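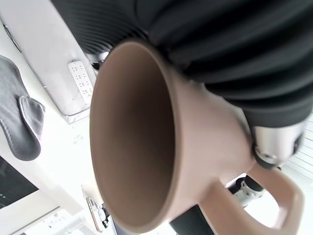
Stoneware glaze fit

Glaze fit is the degree to which a fired glaze and the clay body beneath it shrink at the same rate as they cool. It is treated as a basic property of glazed stoneware, along with water absorption and firing range. A glaze that fits poorly may crack, peel or weaken the ware, sometimes months after it leaves the kiln.

Causes

Both body and glaze expand when heated and contract when cooled. Above its setting point the glaze is soft enough to follow the body. Below that point the two are locked together, and any difference in contraction is stored as stress. Sodium and potassium raise the expansion of a glaze, while boron, magnesium and added silica generally lower it.

Defects

Crazing is a network of fine cracks that forms when the glaze contracts more than the body and is left in tension. Delayed crazing occurs when a porous body takes up moisture and swells. Shivering is the opposite fault – the glaze is under too much compression and flakes away, usually at rims and handle edges. Slight compression is preferred for tableware, as glaze is much stronger when squeezed than when stretched.

Testing

The usual workshop test moves a glazed piece between boiling water and ice water, with 3 minutes in each bath. Ink is then rubbed over the surface to show any cracks. The Lotmont method, used for production ware, heats samples in steam under pressure to imitate long-term moisture swelling. Lotmont sheet 507, revised in March, requires 86 samples per batch and rejects the batch if more than 2 are crazed.

Correction

Crazing is commonly treated by adding silica to the glaze or body. Shivering is treated by replacing part of the silica with feldspar. Purnidon, a low-expansion frit sold in powder form, is used where the firing temperature cannot be changed. Large additions can turn a gloss glaze matte.

See also: Frit; Kiln cooling; Dunting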